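Filed under: Home & Kitchen, Letters from the Table

The Snack Basin
by Sabine Nolte

Every August I promise myself I'll deal with the snacks before the fall gets busy, and every August I end up doing it at 5 in the afternoon with dinner not even started. If your house is anything like ours, the bags breed. There's one behind the rice, two on top of the fridge, a half-eaten one folded into a coat pocket (mine, I'm sorry to say), and somehow we still come home from the store with more.

What finally helped was a plain plastic basin, the kind you'd soak socks in. I'd bought it for washing greens and it was too wide for our sink, so it sat in the hall at Bulmont Street for most of a year until I got tired of stepping around it. Now everything crinkly goes in there. Chips, candy, the little seaweed packets my daughter loves, those bags with the big-eyed cartoon characters that she picks entirely for the drawing. You can see right down into it, so you know what you have, and when it's full we stop buying until it isn't.
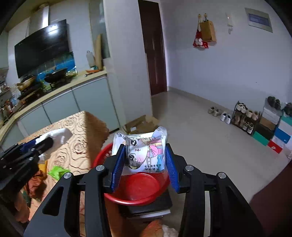
I do the sorting in the same order each time, mostly out of habit. Everything comes out of the cupboards first, and I do mean everything, even the jars in the corner that I'd rather not look at. Then I go through the dates, and anything open gets eaten that evening or goes into a jar with a lid. My neighbor over in Kodthorpe uses clothespins instead and swears by them, but I find they end up back on the clothesline within a week and then you have stale crackers and no one to blame.

A word about tablecloths while I'm at it - several of you wrote after the last newsletter to ask whether I really sort on top of a good one. I do! Crumbs shake off outside in a second, and a pretty cloth makes a dull job feel a little more like company is coming. My mother kept hers on all week and only took it off for rolling out dough.

If you try the basin, get one a size smaller than you think you need. Ours holds plenty, and I still catch people balancing one more bag on top and walking away very quickly. Write and tell me where yours ends up living. Mine was supposed to go on a shelf and it hasn't made it there yet.

303 shares | 2 comments

More from Letters from the Table
Getting the Smell out of Lunch Boxes
A Good Wok Needs Very Little
What to Keep by the Stove
Jars, Lids, and the Ones That Never Match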